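Kurum Asks Families to Count the Capsules Before They Buy the Bin 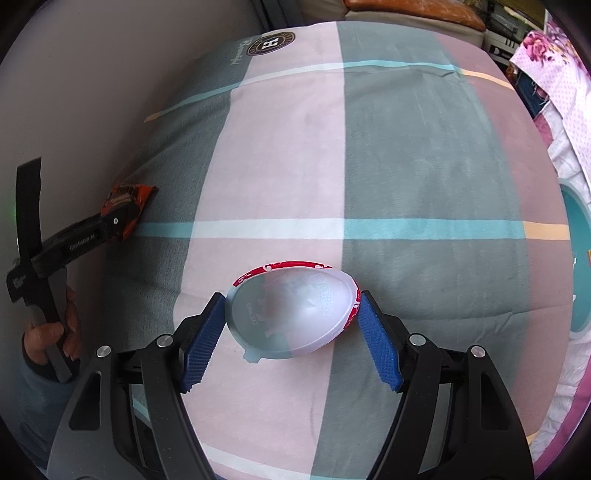

GIRNMONT, February 23, 2025 — Kurum, the household goods advice service, today published its guide to putting away small plastic toys, and it begins with a warning that will not please anyone who sells storage. Most of what is sold to tidy a child's bedroom does not make the bedroom tidier. It gives the mess a lid.

The guide, "Off the Bed," deals with the little things that end up on top of the covers: egg-shaped capsules and their halves, the toys that came in them, paper inserts, stickers, loose bits of plastic that may or may not belong to something. Kurum chose the bed as its starting point after reading through replies to a reader survey it ran in August. Readers were asked where small toys get left at the end of the day. The bed came up more often than the floor, which surprised the people who wrote the survey and probably would not surprise a parent.

More than 1000 households replied. Kurum would like to be careful with that number. These are people who chose to answer questions about toy clutter, and they are likely to have more of it, or mind it more, than the family next door. The guide says so on its first page.

What the replies do show is a lot of half capsules. Families keep them. They are kept for beads, for crafts, for bath time, for a project at school that has not been announced yet. Kurum went back to 34 of the households and asked what the saved halves had been used for. Five could name something. The rest still had them, usually in a drawer.

The advice that follows is plain. Open capsules at a table and keep them off the bed, where a plaid or patterned sheet will hide a small part until somebody lies on it. Put the two halves back together or put them both out. Check with the local recycling service before dropping them in the bin, as small hard plastics are turned away in many towns. Check folds and creases before the sheets are washed. Keep small parts away from children under three, whatever the box looks like.

Kurum also tried out two storage products that are widely advertised for this job. The Usus stacking tray has 24 compartments and is sold as a way to teach sorting. It does hold capsules. It was also left open on the bed in most of the homes that borrowed one, and a tray tipped over on a mattress is worse than no tray. The Kouris drawstring mat did better. It spreads flat for play and pulls closed into a bag, and children used it without being told to. It is sold as "the end of clutter," a claim Kurum does not support. Everything in the bag is still in the bag, and it comes out again the next afternoon.

Neither company paid for the trial or saw the results before today. Kurum bought the products at full price from a store in Girnmont and takes no commission on sales.

The guide does not promise a clean room in a weekend. It sets out one short routine for bedtime and one for sheet-changing day, and suggests trying both for a month before spending any money. Households that still want a container after that should measure what they have left and buy the smallest one it fits in — a shoe box will often do.

"Off the Bed" is free and can be read on the Kurum website or picked up in print at the Kurum office in Girnmont. Schools and family centers may copy it without asking, provided the pages on small parts and young children are left in.

About Kurum

Kurum publishes buying and home care advice for households. It carries no advertising.

Press questions: Kurum Press Desk, Girnmont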